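Home | Ask | Topics | Sign in
1 min read

What gets cup rings off a dark wooden table? My aunt in Latley passed hers on to me and I love it to bits, but it has 2 pale rings.

misermont_mo
Oh, lucky you! Warm iron over a cotton cloth, a few seconds at a time, and be patient with it. 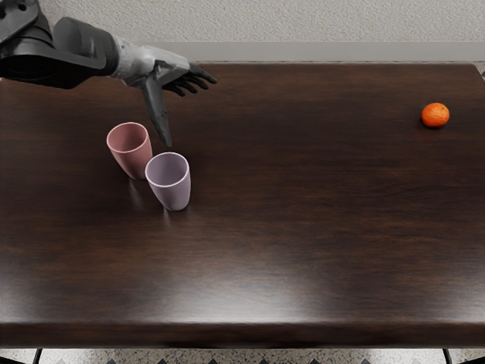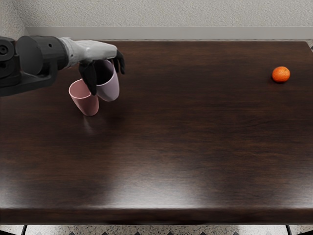 Dark wooden table, both pictures.

tealeaf554
I used mayonnaise, left overnight (smelly!), and mine faded nicely.

MacAulay4
coasters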